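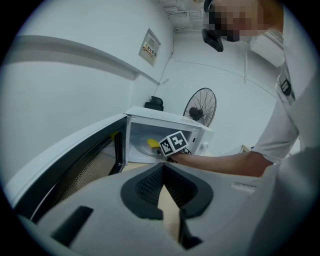
4. Findings: the timing and setting of the workplace meal

4.1 Heating food at work

The midday meal has been treated in much of the earlier literature as a matter of choice: what people decide to eat, and how much they are prepared to pay for it. Our material suggests that the time available for heating food deserves more attention than it has so far received. At all eight sites the break room was the only place in which staff could warm a meal brought from home, and the microwave oven was the piece of equipment mentioned most often in interviews. A white oven with a round dial on the right and a door that swings open to the left, as in Figure 1, will be familiar to most readers who have worked in a shared building. While the door is open, the space to the left of such an oven cannot easily be used by anyone else. Several respondents spoke of this when asked what slowed the queue. They described waiting with a plate in hand until the person in front had finished, and then having less of the break in which to sit down.

The sites differed in how the break itself was arranged. At the Punstead depot, staff left the floor in two groups, half an hour apart. At Hekmont the whole shift stopped together. The Leblanc offices had no fixed break at all, and people ate when their work allowed. We expected the Leblanc arrangement to produce the shortest queues, and by the diaries it did. It also produced the largest share of meals eaten at a desk. Respondents at Leblanc rarely complained of waiting, but they often said that they had eaten alone, and a number of them wrote "no lunch" in the diary on days when their later entries show that they had eaten something in the afternoon.

Of the 1400 staff invited to take part, around 300 returned a diary that could be used. Returns were lower among night staff, and the results for that group should be read with care. The diaries asked for the time at which the break began, the time at which the first mouthful was taken, and the place where the meal was eaten. The gap between the first two times is referred to in this section as the delay. It includes walking to the break room, washing hands, fetching food from the fridge and heating it. It was not possible to separate these steps in the diaries, although the interviews give some idea of how they were spread.

4.2 What people gave up

Where the delay was long, the meal was the part of the break that suffered least. People ate faster, but they did eat. The things that were dropped came before and after: the telephone call home, the walk to the gate, the cup of tea. One respondent at Hekmont, a packer with many years of service, put it as follows:

"You get your food hot or you get your ten minutes outside. In the winter I have the food. In May I take sandwiches and go and sit on the wall."

This seasonal pattern was found at other sites as well. Cold food was described by some respondents as a second best, and by others as a way of keeping the break for themselves. The difference did not follow age or grade in any clear manner. It did follow the distance between the work floor and the break room -- the further the walk, the more likely a respondent was to bring food that needed no heating.

A smaller group had stopped using the break room altogether. Their reasons were mixed. Some disliked the smell of other people's food. Two spoke of a quarrel about cleaning which had never been settled. One had been asked by a supervisor to keep her break short during a busy month and had simply carried on in that way afterwards.

4.3 Unwritten rules

None of the sites had a written rule on the order in which food should be heated. All of them had an unwritten one. At Punstead the person with the shortest heating time went first, provided that he or she said so aloud. At Hekmont the order was strictly that of arrival, and new staff were corrected if they placed a dish on the counter to hold a position. At one of the smaller sites in Nistville, drivers were allowed to the front without comment on account of their timetable. Agency staff were the least likely to know these rules and the most likely to report that somebody had been short with them.

The 16 interviews were conducted by two members of the team, Tiruwork Abdella and Rory Shearer, and coded separately before the codes were compared. Agreement was good on questions of time and weaker on questions of fairness. A remark such as "she always has soup" could be read as a complaint about heating times or as a piece of friendly talk, and we have left out remarks of this sort where the two readings could not be reconciled.

Managers tended to regard the queue as a question of equipment. When the first results were presented at Nistville on March 7, 2019, most of the discussion concerned whether further ovens should be bought, and where they might be plugged in. Staff were more inclined to speak of the length of the break and of how many people were released at once. Both views find some support in the diaries. At the Punstead depot, where the break was staggered, the delay was shorter than at Hekmont even though the two rooms were similarly equipped. We would be cautious about drawing a firm conclusion from a comparison of two sites, and Section 5 considers the extent to which differences in room layout may account for the result.

Correspondence: Laurinda Vieira, Nistville Working Lives Study
© The authors. Text may be quoted with acknowledgement.
Back to top

Shared 8 times | 3 comments

Catarina Arruda
A useful section. Were respondents asked whether they had eaten before the shift? In our own diaries this made a considerable difference to what people were willing to wait for.

Laurinda Vieira
Thank you. They were asked at interview but the question did not appear in the diary, which we regret. The interview answers are given with Section 5.

Reynaldo Villanueva
I worked at a site very like Hekmont and the rule about dishes on the counter was exactly the same. It was the first thing I was told, before the fire exits.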